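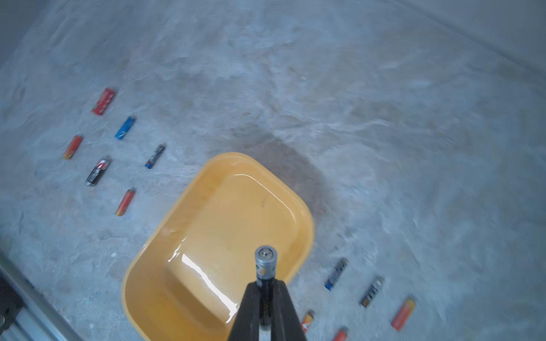 *Fender sorting cell: a battery held in the gripper over the yellow tub, with lighters and other batteries lying on the floor.*

**Progress report to the Sallberg small grants fund, May**
Project: Fender, a two-armed sorting cell, built at the Urkanel shared workshop

Spend to date is £1,503. The cell is built, both arms are on the front rail and both will pick things up. I'm less sure than I was in the last report that this amounts to a sorter.

The application said Fender would separate batteries and lighters from mixed household odds and ends, so that people using the workshop's drop-off shelf wouldn't have to do it by hand. I wrote that sentence and I would write it more carefully now. What we have is a pair of arms that can move small items into and out of a tray when the items are laid out with some space between them. A carrier bag tipped on the floor is a different job and we haven't tried it.

### Arms

The left arm was finished first and has had most of the attention. Its wrist was rebuilt after the old bracket worked loose for the third time. The new bracket has held for 12 sessions, which is encouraging, though the sessions were short and I'd like to see it survive a full afternoon before I call it fixed. 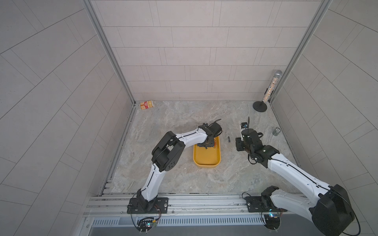
*Left arm down in the tray, right arm over the floor beside it.*

Cable runs are tidier along the arms than they are at the bases. The two small circuit boards still hang below the front rail with their wiring in the open. Covers were promised for this period and have not been made. I would rather the fund heard that from me than found it on a visit.

### Sharing the tray

Most of the trouble is here. Both arms need to reach the same tray, and the Xenos control software we chose for the job has a fairly simple idea of whose turn it is. One arm goes in, the other keeps clear. It is safe and it is slow. The claim in our plan that two arms would double the pace was optimistic, and so far I have seen nothing to support it.

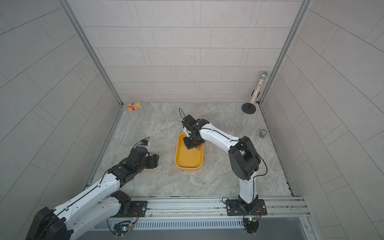 *Right arm working in the tray, left gripper empty and well off to the side.*

We've logged over 1,000 picks between the two arms. Please don't read much into that number. It includes repeats of the same easy items in the same places, and a pick is logged when the fingers close, whether or not anything useful ends up in the tray. I have asked for the log to be changed so that it records where each item finishes.
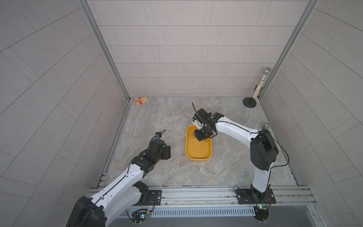
Until that is done I can't give an honest success rate, and I'd be wary of anyone on the project who offers one. The slim batteries are the items I worry about most - they roll, and the fingers have little to hold.

### Before the next report

- Change the log as described.
- Fit covers to both boards.
- Run a test with items dropped at random, no tidying allowed.
- Decide whether the second arm is earning its place.

We are not asking for more money at this stage. The remaining 4 stages in the plan stay as they are, but if the random drop test goes badly I will write again with a smaller aim for the project and a shorter timetable.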